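Paying for home carers once the free weeks run out

tansy_lane
Mum came out of hospital in May with a new hip and two free visits a day. That stops next week. Siddiqui have quoted us £252 a week to carry on with mornings only. She has savings but they won't last for ever. Do we just sign, or ask the council first?

oldgoat17
Ask the council first. Get a care needs assessment in writing before you sign anything. We paid Olero privately for months and the council wouldn't backdate a penny.

brackenhill
Disagree slightly. If the free visits stop and the assessment isn't done, somebody still has to get her up. Sign, but check the notice period. Siddiqui wanted four weeks from us.

oldgoat17
Four weeks is over £1,000 if she goes into respite. I'd ring the hospital discharge team and push them to extend.

brackenhill
You can push, but they said no to us twice.

tansy_lane
Thanks both. Rang the council at 9 and the wait is around 17 days. Has anyone claimed Attendance Allowance at the same time?

mossop_h
Yes, and do it now. It isn't means tested, so her savings don't matter. Ask for the form by phone — they date the claim from the call if you send it back in time. Put down the bad days, including what she can't manage in the kitchen. Dad left out meals completely and we had to ask for it to be looked at again.
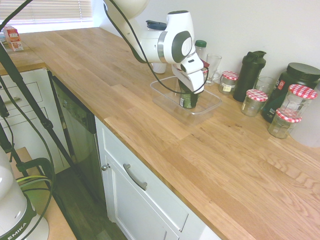
Re: Paying for home carers (page 2)

lurnura_deb
Check what a "visit" means as well. Urer charged us for half an hour and stayed for less. Keep the log sheets.

tansy_lane
Form is on its way. I've asked Siddiqui for a shorter notice period and will post what they say.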